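The grit that never quite arrives

Every May the council at Horkberg publishes its winter roads plan, and every May it promises that the whole town will be gritted by breakfast. I have read several of these now. They don't get more convincing.

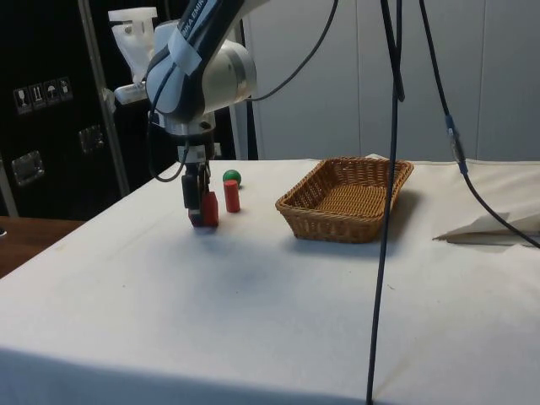

Page last changed: May, 16:20

This year's version lists 77 streets as first priority, up from 59. The number of lorries is still two.

Rebecca Caputo, who runs the depot at Skadberg, told me the routes had been "made smarter". I asked to see the new map. It looked a lot like the old one with Ullell coloured in. 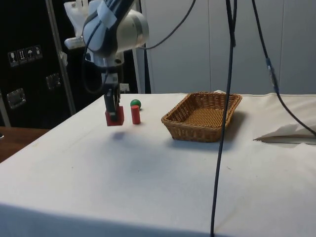

Then there is the salt. The plan says up to 3047 tonnes can be stored, but a shed that can hold salt is a different thing from a shed with salt in it, and the plan gives no figure for what is there now.

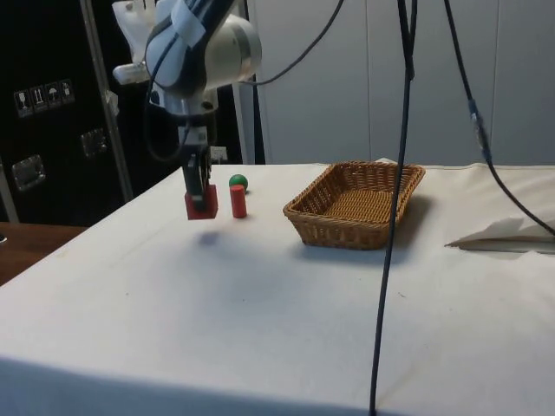 Fingers on the block.

Yung-ching Hsieh drives the early bus over the hill and starts at 4.30. "I look at the road," she said. "I don't look at the plan."

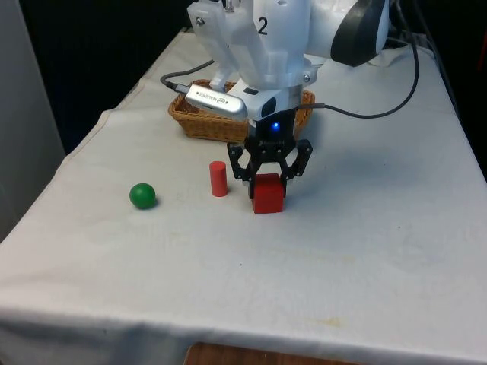

Can residents ask for a street to be added?
By letter to the depot before the autumn, though the plan doesn't say who decides.

Comments

hilltop: Our grit bin has been empty for two winters.
M. from Ullell: Coloured in is about right.

Related
Potholes: the Yu Lane saga
Who pays for the Skadberg depot?
Bus times on icy mornings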